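Magazine Springs, Part Two: Feeding the Beast
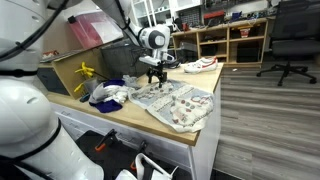 A printed cloth spread out on the table.

Last month I went on and on about followers and feed lips, and a bunch of you wrote back to say fine, but what about the spring? Fair enough! So let's talk springs for paintball loaders and airsoft mags, and why I've changed my mind about leaving mine wound.

I used to be strict about it. Every mag got emptied the minute I walked in the door, even if I was starving and covered in mud. Then Jawad Arain, who runs the rental bench at the Dakier field, told me he leaves a good part of his mags full all season. He did a little side-by-side on his own gear, and the full ones fed just as well in October as the ones he kept empty. It's one guy with one pile of mags, so don't bet the house on it, but it got me thinking about where wear really comes from.

My guess is that it's mostly dirt. High-caps are the worst – you crank that wheel, a bit of grit gets in the gear, and next thing you know you're shaking the gun like a maraca in the middle of a push. I opened up an old 300-round mag last week and the spring was fine. The channel behind it was disgusting. I wiped it out with a dry rag, put one small drop of silicone oil on the gear, and it has run through almost 800 rounds since then without a hiccup.

Mid-caps are easier. Take off the base plate (slowly, and wear your glasses, that spring wants to travel), pull everything out and lay the parts down in the order they came out. I do mine on an old towel so nothing rolls away. If the spring has a kink in it, replace it. I wouldn't bother stretching it. I've tried, and it was back to sulking after 60 rounds or so.

Fung-ping Chuang asked if heavier springs are worth it. For a fast electric gun, maybe. For most of us they just make loading a chore, and my thumbs have complained enough this year.

Next time I'll get into speed loaders, including the Helmy one that Jericho Catacutan keeps trying to sell me. If you've got a loader you love or hate, write in and tell me before I give him my money.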